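Tool-less drive cages, and a fixture for checking cards

April 20, 2026

The spare-parts shelf has reached the point where I can no longer say which drives work. I have been putting this off since August. What follows is mostly a note to myself on how the sorting is being done, with some detail on drive carriers for anyone who has the same generation of office tower and has lost the paperwork.

The machines came from the Skakcombe office when it closed. They are plain desktop towers, grey, bought in a batch and serviced in a batch. Gerardo Marchetti looked after them for most of their life and kept a log, and the log has 489 lines in it. Most of them read "replaced drive" or "reseated card", with no serial number against either. I do not blame him. The log was kept for one reader and he knew what he meant.

The first job is to get the drives out and labelled. With this kind of tower the cage comes away as a unit, and the drive sits in a plastic carrier on the cage. No screwdriver is needed for the carrier. You press the tabs, lift, and the carrier comes free with the drive still in it. The plastic of the tabs flexes, so press them evenly. If one side lets go first the carrier will twist, and an old tab that has been twisted a few times will snap at the root.

I work on ribbed metal when I can. Screws drop into the grooves and stay there, which I prefer to hunting for them on the floor. It does mark easily, and it will scratch a drive label if you drag one over it, so lift things and put them down.

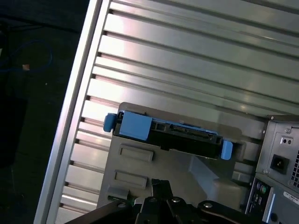

Order of work for each drive, as I have settled on it:

Disconnect power and data at the drive end first. Note which data port the cable came from if the machine is going back into use.

Remove the carrier. Look at the connector before doing anything else. Bent or contaminated contacts account for more "dead" drives in this batch than dead drives do.

Write the serial number on a paper tag and tie the tag to the carrier. Do not put a sticker over the breather hole if the drive has one. The hole is usually marked, sometimes in very small print.

Run the short self-test on the bench machine, then the long one if the short one passes. Record the reallocated sector count and the power-on hours. I copy both by hand into the sheet, as the export from the tool puts the hours in a format that the spreadsheet then turns into a date.

Anything with reallocated sectors goes in the scrap box. I know that people run such drives for years. I have enough good ones that I do not need to.

The carriers themselves are worth keeping even when the drive is not. They are specific to the cage and the cage is specific to the case. A Tinik carrier, for instance, looks close enough to fit these and does not - the side pins are spaced differently and it will go in only far enough to get stuck. I have two of those in a bag marked accordingly.

Power supplies stay in the cases for now. I test them under load with a meter on the rails and do not open them. The capacitors can hold a charge for some time after unplugging and there is nothing inside that I am equipped to repair. A supply that fails is recycled whole. The mains leads go in a separate crate, coiled and tied, with any that have a damaged jacket cut in half so that they cannot find their way back into use.

Cards were the second job and have taken longer than the drives. The difficulty with a loose card is that there is nowhere good to put it. Flat on the bench, the components take the weight. Stacked, they scrape each other. Anti-static bags are correct for storage, but a pile of bags has to be opened to be read, and half of mine turned out to contain a different bag.

Slots solve this. A board held upright by its edges can be read from both sides, does not rub against its neighbour and can be picked up without touching the contacts. Caruso used to make a rack for the purpose and I had one at a previous job, but it assumed that every card was the same thickness. A holder with openings of different shapes is a better match for what comes out of an old tower, where a memory module, a riser and a full expansion card may all turn up in the same afternoon.

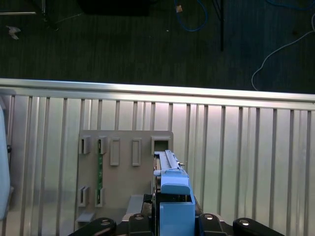
Fit matters more than I had expected. A slit that is too tight will shave the solder mask from the edge of a board. One that is too loose lets the board lean, and a leaning board puts all of its weight on one corner. What I look for is light friction over the last part of the travel and no rocking once seated. If a board needs a push, it is in the wrong slot or it is not square to it. Take it out and start again, holding it by the edges.

Carpet is the other consideration. Walking on it builds up a charge, more so in dry weather, and I now wear the wrist strap even for moving cards between slots. The strap is a Sandivora one with a replaceable cord. I check it for continuity before each session with the same meter I use for the supplies.

Progress so far: 95 lines of the log matched to a physical part. The remainder will need the machines opened one at a time, and I have not decided whether the older entries are worth the trouble. The sheet has a column for "unknown" and I expect to use it.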